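Robot Learning from Demonstration
Lecture 7: Collecting demonstrations with hand-held grippers
Notes by Bohdana Tymoshchuk, with corrections from Ilaria Tedesco
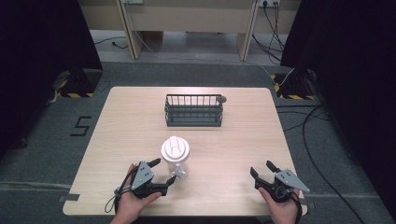

In Lecture 6 we looked at teleoperation, where a person drives the robot from a distance and the robot itself records the data. We saw the main difficulty: the operator is slow, and every hour of data needs one hour of a working robot. Today we study the second family of methods. The person holds the gripper directly in the hand, does the task at a table, and the robot is absent during recording.

7.1 What is recorded

For each gripper we want three signals at every time step: the pose of the gripper in space (position and orientation), the opening between the fingers, and the view from a camera. In the two-handed case we have two grippers, so we also need the pose of one relative to the other. Students often forget this last quantity. If each gripper is tracked in its own coordinate system, small errors add up, and a bottle which was passed cleanly from hand to hand in the demonstration will be dropped by the robot.

Let T_L and T_R be the poses of the left and right gripper in the same world frame. The relative pose is

T_rel = inverse(T_L) T_R

Please note that T_rel does not depend on where we put the world origin. This is why many policies receive T_rel as an input and do not receive the two absolute poses.

7.2 From hand to robot

The human arm and the robot arm have different reach and different joint limits. A motion which is comfortable for you may be impossible for the robot. Before training we therefore run a feasibility check: we solve the inverse kinematics for every step, and we throw away an episode when the solution does not exist or when the joint speed is too high.

In the Londell exercise set there are 1006 episodes of a simple task, placing a bottle into a wire basket. The check removes up to 200 of them, depending on where you place the robot base. Try several base positions before you decide. Moving the base is much cheaper than recording again.

7.3 Time alignment

Camera images arrive later than the pose signal. Suppose the delay is d. If we ignore it, the policy learns to connect an image with an action that belongs to another moment. For slow motion the effect is small, but near the grasp it becomes serious — the fingers close too early or too late. The usual method is to make a sharp movement at the beginning of the session, find it in both signals, and shift one of them by the difference. Do this separately for the left and the right gripper.

7.4 Variety in the data

A question from last year: is it better to have many episodes in one place, or few episodes in many places? In the Drovcombe experiment, which we discuss in the seminar, the total number of episodes was fixed and only the object positions changed. The policy trained on 25 start positions was clearly more reliable on new positions than the policy trained on 2. Before the seminar, think about which result you would expect if we changed the table and kept the positions.

Also, do not record only perfect episodes. Some demonstrations should start from a bad situation, for example with the bottle too near to the basket, and show how to correct it.

7.5 Homework

a) Prove that T_rel stays the same when both poses are multiplied from the left by the same transformation.
b) Run the feasibility check for three base positions and plot the rejected episodes.
c) Estimate d for both grippers in the first session of the Londell set. Explain in a few sentences what you did when the peak was not clear.

Reading: Prokopenko notes, chapter on calibration. The part about lens models can be skipped.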